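Subject: Re: [skandley-sewing] Pulling elastic back through a pants waistband
List: Skandley Sewing and Mending
Sent: 8:40 pm

On the list this morning, the Van Dusen Street group wrote:

> We have a pile of pull-on pants for the January clothing table and a lot
> of them have dead elastic. Two questions. Do you unpick the whole casing
> or just open a few inches? And what do you do when there is a drawstring
> in there as well? Last year we lost the drawstring in 5 pairs and had to
> buy new cord. Also, is it worth it for kids' sizes, or should those just
> go in the rag bag?

I've done a fair number of these, so I'll take the questions in order.

On opening the casing: a few inches is enough. I go in at the center back, on the inside, and unpick between 2 and 3 inches of the lower row of stitching. If the elastic has been sewn down through the fabric with several rows (a lot of store-bought pants are made that way) then you do have to take all of it out, and I usually don't bother unless the pants are otherwise in very good shape. Pinch the waistband and try to slide the elastic inside it. If it slides, it's a short job.

On the drawstring: tie the two ends together in front before you start, with a big loose bow or just a knot. If they are too short to tie, put a safety pin through each one, crosswise, so it can't slip back in. Check whether the string goes all the way around. On plenty of pants it is only two short pieces tacked to the ends of the elastic, and if you pull the old elastic out, the string goes with it. In that case cut the string free first and keep it.

I lay everything out on the big table before I pick up the seam ripper. I have two tables pushed together in the back room, which gives space for the pants and leaves the far side for everything else.
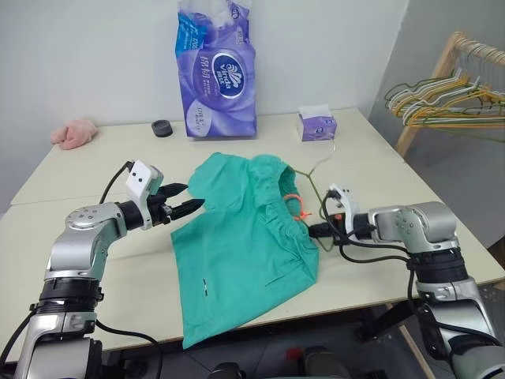
Teal pull-on pants with the orange drawstring, on the work table.

With a pair like that I would want the string secured before anything else, as there isn't much of it showing.

For the new elastic, I measure the old piece only to get the width. The length is no use once it has stretched. I cut to the waist size on the label minus 2 inches for adults, minus 1 for kids, then overlap the ends by half an inch and zigzag over the join twice. I've been using the Ulari knitted elastic, item 609 in their catalog. It is softer than the braided kind and doesn't narrow when you pull it. The braided one rolls inside a wide casing – I had to redo two pairs because of it.

Cost works out to 98 cents a pair for me, buying by the roll. The shop on Purkidley Road will also cut it by the yard but you pay more.

On kids' sizes: yes, I think they are worth doing. The casing is short and the knees usually give out before the seams do. Look at the knees and the seat first. If either is thin, rag bag.

One more thing, wash the pants before you measure anything. Cotton ones can come up smaller in the waist.

I can spare some of the 609 if you run short, send me a note off list.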